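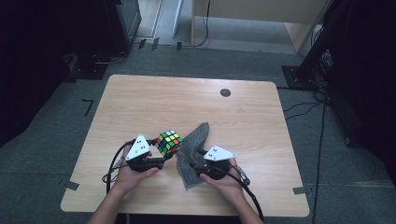 Trarkero Community Hall - pre-season building safety walk
Date: 3 Aug 2024
Walked by: Iestyn Prosser
Copy to: Caradog Lougher (hall bookings)
Key: OK / FIX / WATCH / N/A

Did this in one go before the afternoon booking so notes are short. Anything marked FIX needs a name against it by the next meeting please.

OUTSIDE

1. Paths and ramp clear - OK
Leaf litter along the ramp edge, swept it myself. Bottlebrush needs cutting back before it reaches the handrail.

2. Handrail firm - FIX
Bottom post moves when you lean on it. Bolt's rusted through on the carpark side. Not urgent urgent but someone's nan will find it.

3. Gutters and downpipes - WATCH
Front ones fine from the ground. Back gutter has something growing in it. Need them all done before November, fire season.

4. Outside lights - FIX
Sensor light over side door dead. New globe tried, still dead. Sparky to look. Undis quoted for the carpark light last year, try them first.

5. Bins - OK
Lids shut, away from the wall. Yellow one has a cracked wheel, council job.

DOORS AND EXITS

6. Front doors open outward without a key - OK

7. Side exit - FIX
Opens but drags on the threshold. Shouldered it. A kid couldn't. Plane the bottom edge or lift the hinge.

8. Exit signs lit - WATCH
Side exit sign flickers. Others good. Held the test button on each, all stayed on.

9. Exit paths clear - FIX
Trestles stacked across the rear exit AGAIN. Moved them to the store. Caradog, can you put it in the booking email, in bold, that trestles go in the store and nowhere else.

FIRE

10. Extinguishers tagged and in date - OK, one comment
Kitchen, foyer and stage all in date. Foyer one was on the floor holding the door open, back on its hook now.

11. Fire blanket in kitchen - OK
Pull tabs hanging free.

12. Smoke alarms - OK
Tested with the broom handle. Store room one is very loud, sorry to the ukelele group.

13. Evacuation plan on wall - FIX
Foyer copy still shows the old toilet block. Right assembly point at least. New print needed, laminated.

MAIN HALL AND MEETING ROOM

14. Floors - WATCH
Main hall boards fine, one popped nail near the piano, knocked down. Meeting room carpet lifting at the doorway join. Taped it for now. Tape won't last a month of prams.

15. Tables and chairs - FIX
Four stackers with split seats, tagged red and put in the shed, do not bring them back in. Folding tables: checked every leg lock, one doesn't click. Also tagged.

16. Stage steps - OK
Yellow edging still stuck down.

17. Heaters - WATCH
Grukix wall unit by the stage takes ages and smells of dust. Filter cleaned. If it still smells next week turn it off at the isolator and tell me.

18. Windows - OK
High ones open with the pole. Pole goes BEHIND the curtain, not on the sill.

KITCHEN

19. Urn - FIX
Cord is warm at the plug after it's been on a while. Taken out of use. Don't use it, I've put a note on it and hidden the cord. Ordering a Þorgeirsson one, the small one, unless anybody objects by Friday.

20. Test tags on appliances - WATCH
Toaster and microwave current. Fridge tag unreadable. Get it redone when the tester comes for the urn.

21. Hot water - OK
Warning sign above sink faded but readable.

22. First aid kit - FIX
No medium bandaids, no saline, somebody's left a sandwich bag of cable ties in there. Restock list on the lid. Spend limit $25 without asking, keep the docket.

TOILETS

23. Accessible toilet - OK
Rail solid. Alarm cord was tied up out of reach, untied. Please leave it touching the floor, that's the point of it.

24. Baby change - WATCH
Strap buckle stiff. Try some silicon spray.

MONEY BIT

Sparky and test tagging together quoted at $244. Gutters, handrail and door come to $1428 if we get the one bloke to do the lot, which I would. Both quotes in the blue folder.

STILL TO CHECK

Under-stage storage (couldnt find the key)
Roof space hatch
Shed, apart from the doorway

Caradog has the spare under-stage key I think. If not we're cutting the padlock off. Allow 10 minutes for that lot once it's open.

Signed: I. Prosser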